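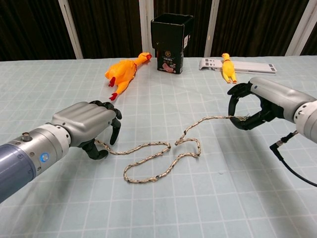

What kind of rope should I use for a clothesline that runs 70 feet between two posts?
Polyester, solid braid or double braid. It stretches very little and holds up to sun better than the other common choices.

dbitar
Asking for a bit more detail. We moved to the edge of Flurkbridge last fall and the house came with two steel T posts in the back yard, 70 feet apart. The old line was cotton and it broke in March with a load of towels on it. I put up nylon from the hardware store and it sags so much that sheets touch the grass. I've tightened it twice. Is polyester really going to be that different?
Dima Bitar

postholepete
Yes. Nylon is meant to stretch. It's good for anchor lines and towing and bad for laundry. It also gets longer when it's wet, so your line drops as soon as you hang anything on it.

70 feet is a long run though. Any rope will sag some over that distance with wet sheets on it. Put a prop in the middle.

marlowe_k
I'd skip rope and use vinyl coated wire. Mine has been up for years and I wipe it down with a rag before I hang whites. No mildew, and it doesn't sag.

postholepete
Coated wire is fine until the coating cracks. Then it rusts inside where you can't see it and you get orange stripes on your shirts. I pulled mine down for that reason.

marlowe_k
That depends on how you fasten it. If you bend it tight around a hook the coating splits there. Put a thimble in the loop. I haven't had a stripe yet.

greenhouse2
What are the posts set in? If they're just in dirt, a tight line will pull them toward each other whatever you hang it from. My neighbor blamed his rope for two summers and it was the posts leaning.

dbitar
Concrete, as far as I can tell. I pushed on them and neither one moved. One leans in a little but I think it was set that way.

greenhouse2
Check it with a level now and again after you tension the new line. Write the number on the post with a marker.

tollhouse_ann
I bought the Dekker polyester, the 400 foot spool, because I have 5 lines to string and wanted some left over. No complaints. For one line that's far too much. Fendlow Farm Supply used to cut it by the foot, but call first, I don't know what hours they're keeping right now.

postholepete
Don't forget extra for the knots. I'd buy 20 feet more than the distance if you're going to use a trucker's hitch at one end. You can cut off what you don't need.

dbitar
What do you tie at the other end?

postholepete
Bowline. It won't slip and you can get it undone later. Melt the cut ends with a lighter before you start or they'll fray while you work.

marlowe_k
Or put a Follus line tightener on it and never tie a hitch again. You pull the tail and it grips.

postholepete
Those slip on slick braid. The hitch is free.

marlowe_k
Mine doesn't slip. But mine is on wire, so fair enough.

dbitar
Update, 29 March 2020. Got the polyester up this morning, bowline on the house end and hitch on the far end. I had to redo the hitch because I tied the loop too close to the post and ran out of room to pull. There's still a dip in the middle with sheets on but they clear the grass. I'll cut a prop out of a 2x4 when I get to it.

greenhouse2
Did you check the posts?

dbitar
Not yet. The level is in a box somewhere.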